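4 Datenerhebung

4.1 Aufbau und Aufgabenfamilie

Die Demonstrationen für das Lernverfahren wurden an einem zweiarmigen Teleoperationsstand aufgenommen, den wir im Folgenden nach dem Projekt als Mondex-Stand bezeichnen. Die Aufgabenfamilie "Dampfgaren" umfasst zwei Teilaufgaben: das Abnehmen und Auflegen des Deckels sowie das Umsetzen von Dampfbrötchen zwischen Korb und Teller. Beide Teilaufgaben teilen sich denselben Topf und denselben Tisch, werden jedoch als getrennte Episoden geführt und erst beim Training gemischt.

Für jede Episode zeichnen wir die Gelenkwinkel beider Arme, die Öffnungsweite der Greifer und die Kamerabilder auf. Die handgelenksnahen Ansichten sind für die Deckelaufgabe besonders wichtig. Glas liefert in der Übersichtsansicht wenig Kontrast, und die Lage des Griffs lässt sich dort nur grob schätzen. Abbildung 1 gibt eine Handgelenksansicht wieder, in der der Deckelgriff im Spalt zwischen den Fingerspitzen liegt. 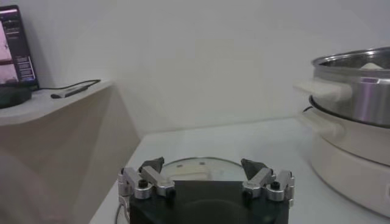
Abbildung 1: Ansicht der Handgelenkskamera, Teilaufgabe Deckel.

Wie viele Demonstrationen braucht eine Teilaufgabe, bevor sich ein Training lohnt?
In unseren Vorversuchen waren es 400 Episoden je Teilaufgabe; mit kleineren Mengen lernte das Modell zwar die Annäherung, schloss den Greifer aber zu früh.

Die Zahl ist nicht ohne Weiteres übertragbar. Sie gilt für unsere Episodenlänge und für eine Anfangsverteilung, bei der Deckel, Korb und Teller vor jeder Aufnahme innerhalb eines festgelegten Bereichs versetzt werden. In der ersten Erhebungsphase im März wurde dieser Versatz dem Bedienpersonal überlassen. Die Auswertung ergab eine deutliche Häufung in der Tischmitte - ein Befund, den Ó Súilleabháin bereits für einarmige Stände berichtet. Seither gibt die Aufnahmesoftware Druletik die Startlage vor, und die Episode lässt sich erst nach Bestätigung der Lage starten.

4.2 Bedienprotokoll

Jede Episode beginnt und endet in der Ruhelage beider Arme. Korrekturbewegungen innerhalb einer Episode sind zugelassen und bleiben im Datensatz, sofern die Aufgabe ohne Eingriff von Hand zu Ende geführt wird. Fällt ein Objekt vom Tisch, wird die Episode verworfen. Pausen über zwei Sekunden ohne Bewegung beider Arme werden nachträglich gekürzt; das Zeitraster der verbleibenden Abschnitte bleibt dabei unverändert.

Arne Eichhorn und Conall Ní Chonaill führten die Durchsicht unabhängig voneinander durch. Bewertet wurde dreistufig: verwendbar, verwendbar nach Kürzung, zu verwerfen. Abweichende Urteile wurden gemeinsam am Bildmaterial geklärt. Aus der Erhebung mit Stichtag 31. Juli 2024 wurden auf diesem Weg 69 Episoden entfernt, überwiegend wegen verrutschter Objekte und unvollständiger Kamerasequenzen.

4.3 Umsetzen der Brötchen

Die zweite Teilaufgabe verlangt Griffe in einen Behälter mit festem Rand und damit eine engere Abstimmung von Anfahrt und Öffnungsweite. Die Übersichtsansicht dient zur Zuordnung der Arme, die Handgelenksansichten zur Feinpositionierung.

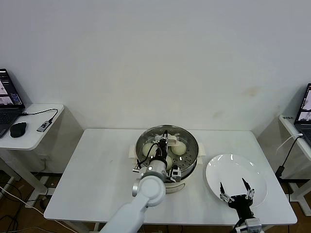
Abbildung 2: Übersichtsansicht, Teilaufgabe Umsetzen.

Die Annotation der Episoden erfolgt auf der Ebene einzelner Griffe. Ein Griff beginnt mit dem Eintritt der Fingerspitzen in den Korb und endet mit dem Öffnen über dem Ziel. Als schwierig erwies sich die Festlegung des Beginns, sobald Teile des Korbs verdeckt sind. In Abbildung 2 verdeckt das Handgelenk des Arms, dessen Greifer im Korb steht, einen Teil des vorderen Brötchens, während der Greifer des anderen Arms geöffnet über dem leeren Teller steht. Solche Stellungen lassen sich aus der Übersichtsansicht allein nicht sicher segmentieren. Der Beginn wird deshalb aus der Handgelenksansicht bestimmt und über den gemeinsamen Zeitstempel auf die übrigen Ströme übertragen.

Für jeden Griff werden zusätzlich der ausführende Arm und das Zielobjekt vermerkt. Das Zielobjekt wird über seine Lage im Korb bezeichnet (links, rechts, vorn, hinten), da die Brötchen untereinander kaum unterscheidbar sind. Die Annotationen liegen im Edden-Format vor, getrennt von den Rohdaten - eine spätere Neusegmentierung ist damit ohne erneuten Export möglich. Episoden mit mehr als einem abgebrochenen Griffversuch erhalten ein eigenes Kennzeichen und gehen nur in die Auswertung des Wiederaufsetzens (Abschnitt 5.3) ein.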